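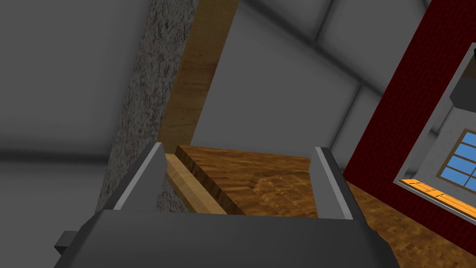 I have been collecting demonstrations in simulation since October, and last night the Oria set went past 841 episodes! For anyone who hasn't been following along, the plan is to teach a gripper policy from camera views alone, and I'm doing all the driving myself, with a game controller, from my couch. The rooms come out of a scene generator I call Geddes, which picks wall, floor and ceiling textures more or less at random, so one minute I'm in something tasteful and the next I've got a deep red wall, a bright orange windowsill and a speckled gray column to work beside. I love it. Wood on wood is the mix I want more of, like that orange-brown board with the wooden floor going off to the right of it, where the grain is nearly the same color and the policy has to find the edge anyway.

The wrist view took me a while to get comfortable with. You steer by the two fingers and what sits in the gap, and for the first couple of evenings I kept tilting my own head to see around them (doesn't help, still do it). Now I barely look at the overview camera, and I think the episodes are better for it, since the policy won't get an overview either.

Some notes on the data. I threw out my first batch completely. I was pausing before every grasp to line things up, and the model I trained on it learned to pause beautifully and then sit there. These days I keep moving, even if the approach is a bit crooked, and I keep the episodes where I miss and recover. Vasine, my little training script, got noticeably less timid after that change.

I also went from 2 camera heights to 5, which meant redoing the config for Kitell, the recorder, and finding out that it had been dropping the last frame of every episode. Fixed now! Old episodes are still usable, just one frame short.

Next up is drawers. I'm at 863 as of this morning and want a fresh training run going before I touch the handles.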